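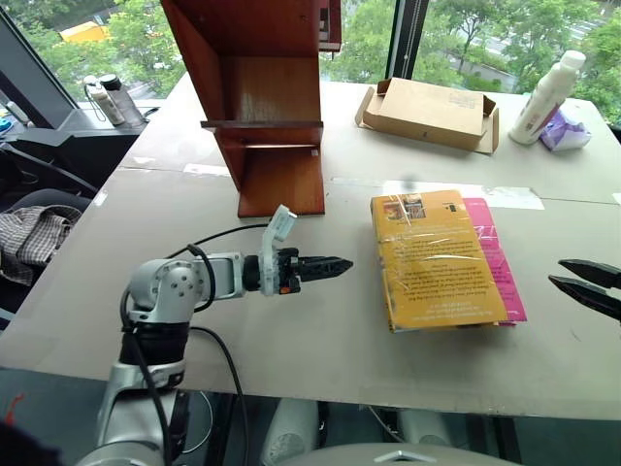

Greco cherche ses figurants et ses silhouettes parlées pour la saison 2 de « Voleck », le feuilleton familial tourné à Guvalton. Tournage à partir de mars, studio et quelques extérieurs. On a besoin de monde, vite. Les essais se font à une grande table blanche, face à la caméra, texte en main, pas de décor. Vous vous asseyez, vous lisez, on vous fait reprendre une fois, c'est tout. Pas besoin d'avoir vu la saison 1 mais ça aide, surtout pour les scènes de famille où tout le monde se coupe la parole.

Pour situer : à la fin de la saison 1 la mère met son fils aîné à la porte et la sœur cadette part avec les papiers de l'entreprise. La suite reprend le lendemain matin, au petit déjeuner. Beaucoup de scènes de groupe donc – mariage, réunion d'actionnaires, hôpital, un enterrement en deux épisodes. On n'en dit pas plus.

Qui on cherche

– Invités du mariage, hommes et femmes de 18 à 80 ans. Tenue de cérémonie à vous si possible, pas de blanc, pas de rayures fines.
– Personnel d'hôpital. Expérience réelle bienvenue (les gestes se voient à l'écran), pas obligatoire.
– Employés de bureau, 25-60 ans, disponibles plusieurs journées de suite pour les raccords.
– Une voisine, 60-70 ans, présente dans plusieurs épisodes, quelques répliques. Accent bienvenu.
– Un notaire, 50 ans et plus, une seule scène mais longue, avec du texte juridique à lire sans bafouiller.
– Des jumeaux ou jumelles, 20-30 ans. Vrais jumeaux seulement.
– Musiciens amateurs pour l'orchestre du mariage : accordéon, clarinette, violon. Venez avec votre instrument.

Pas de mineurs cette fois, les rôles d'enfants sont déja pourvus.

Conditions

Figuration : 149 euros brut la journée, repas compris. Les silhouettes parlées sont payées à part, tarif donné au moment de la convocation. Défraiement kilométrique si vous venez de l'extérieur de Guvalton, sur justificatif. Journées longues, beaucoup d'attente, prévoir un livre et des chaussures confortables hors champ. Convocation parfois très tôt le matin. Si vous avez un impératif (école, train, garde) dites-le AVANT, pas sur le plateau.

Il faut être majeur, avoir le droit de travailler, et ne pas changer de coiffure ni de couleur entre les essais et la fin de vos dates. Barbe pareil. On insiste, la saison dernière on a dû refaire une scène entière de repas.

Téléphones laissés au vestiaire. Accord de confidentialité à signer à l'arrivée, pour tout le monde, même pour une demi-journée.

Pour postuler

Par le formulaire sur la page casting de Greco, avec :
– deux photos récentes, une de visage et une en pied, sans filtre ni lunettes de soleil
– taille, tour de poitrine, pointure
– vos disponibilités en mars, jour par jour
– le rôle visé (un seul, on vous recontactera si on vous voit ailleurs)
– une petite vidéo de présentation seulement pour la voisine et le notaire. Format horizontal svp.

Date limite : 14/10/26. Dossiers incomplets non traités, désolés, trop de demandes. Les CV d'acteur sont acceptés mais pas lus en premier pour la figuration.

Les essais ont lieu dans les locaux de Cirham, entrée par la cour, premier étage. Pas de parking sur place. Venez avec une pièce d'identité et la convocation imprimée ou sur le téléphone. Pas d'accompagnateur en salle, il y a des chaises dans le couloir.

Réponse par mail uniquement, positive ou négative. Pensez a regarder vos spams. Ceux qui ont déjà tourné en saison 1 : repostulez quand même, même formulaire, cochez la case « déjà vu à l'écran ». Les invités du premier mariage ne peuvent pas refaire le second, sauf la famille de la mariée.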